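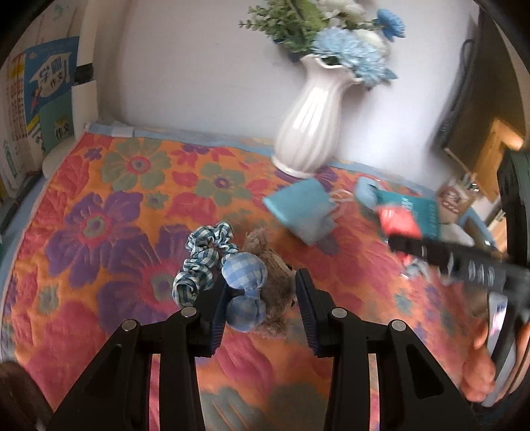
The second life of the bedspread

My grandmother owned 4 bedspreads in her whole adult life and could tell you what each of them had cost. I must own twice that, and I couldn't tell you where half of them came from, which is perhaps why I have spent so much of this spring thinking about old quilted covers and the people who can't bear to part with them.

It began in Burkport, where the church hall holds a textile sale every May. I had gone for buttons (I always go for buttons) and came home with a single quilt from the sixties, the sort with a big loud flower print and a bit of wear along one side where somebody must have sat down to put their shoes on every morning for years. The woman on the stall wanted two pounds for it. She told me she'd had it on her own bed, then on the spare bed, then over the back of a settee, and that the dog had been allowed on it for the last stretch, though she'd washed it since and I wasn't to worry.

That is more or less how it goes with a bedspread. It starts out as best and works its way down through the house. In Olmont, where I grew up, the order was strict: parents' bed, children's bed, picnic, car boot, and finally the garage, where it was laid over something with an engine. Nothing was thrown out while there was a stage left for it to go to. I remember a pink candlewick that covered my mother's tomatoes on frosty nights, and very grand they looked under it.

What has changed, I think, is that people have started fetching them back up again. The repair shop on the harbour side of Burkport took in 872 quilts and covers last year, and most of them, I was told over a very good cup of tea, were not valuable in the least. They were printed cotton, machine quilted, bought from a catalogue, with the filling gone flat and the binding frayed through. People wanted them mended all the same. One customer had driven up from Colby with a cover that had been cut in half when two sisters set up house separately, and she had both halves with her in a shopping bag.

I asked what it was they did to them, expecting some great secret, and was shown a box of bias binding and a very long table. New edge, a patch from the back where it won't be missed, and the stitching run over again where the old thread has perished. If the cloth has pulled in a little from washing they leave it alone. Puckers are part of it, they said, and a quilt ironed flat looks like a place mat. I wrote that down.

Then there are the ones too far gone to be bedspreads at all. Đỗ, the little workroom above the bakery, turns these into waistcoats, tea cosies and rather lovely lined bags, and its owners will take a cover in almost any condition as long as it is clean. Their shelves hold more than 2,000 cut pieces, sorted by colour, and the orange shelf is the fullest by a long way. We did like orange, didn't we? I came away with a cosy I had no need of.

As for my own quilt, I have sewn up the worn side in a brown that nearly matches, and it is on the spare bed, where my nephew says it is too bright to sleep under. He slept until ten.

The Burkport sale runs until the end of the month, mornings only, and they're glad of carrier bags.

First published 5/21/19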